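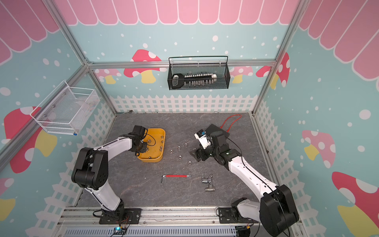 Chapter 6
How a Waterborne Disease Moves Through a Region

Print this page | E-mail this page

According to Pouran Kiani, the first question in any outbreak of cholera should be "who drinks from where?", and the question "who is sick?" comes only after it. Many of her students disagree with her at the start of the course. They say that a doctor sees patients, so the work must begin with patients. The present chapter gives both opinions their place, but it follows her order, and it begins with water.

Cholera is caused by a bacterium, Vibrio cholerae, which enters the body with water or food. Many infected people have only mild symptoms or no symptoms at all, and they can still pass the bacterium into the environment for some days. A smaller number become very ill in a few hours and lose a large quantity of fluid. If they receive oral rehydration solution early, or fluid by vein in the serious cases, most of them recover. Without treatment the disease can kill within a day.

From this short description the reader can already see one difficulty. The patients who are counted at a clinic are a part of the infected people, and we do not know in advance how large this part is. A map of clinic cases is therefore also a map of clinics, of roads, and of the money that a family has for transport.

We will work through the chapter with one set of data, from the river district of Ilach. The district has two towns, Pillance on the upper river and Ndlovu near the mouth, and between them there are villages which take their water from the river, from shallow wells or from sellers with carts. In one rainy season, which started in July, the clinics of the district recorded 1033 suspected cases. Of these, 372 were confirmed in the laboratory. The difference between the two numbers does not mean that the other patients had something else. In most of them no sample was taken – the laboratory could not receive more, and when an outbreak is already confirmed it is usual to test only a part of the patients.

The first cases were reported in Ndlovu, and for this reason the health office supposed that the infection came from the port. Sang Giáp later put the cases in order by the day when symptoms began, and did not use the day of the report. With this order Pillance came first. The clinic there sent its forms on paper, and they arrived late. We return to his table in Section 6.2, where the reader will be asked to draw the epidemic curve both ways.

Before going on, the reader should be comfortable with the terms incubation period, attack rate and suspected case, which were introduced in earlier chapters. The incubation period is especially important here. For cholera it goes from a few hours to five days, so an error of even one week in the dates can turn the whole story around.

6.1 Sources of water and the population at risk

Print this page | E-mail this page

To calculate an attack rate we divide the number of new cases by the number of persons who could have become ill. The upper number is usually discussed a lot. The lower one is often copied from an old census, and in Ilach this census did not include the seasonal workers who sleep near the river during the harvest.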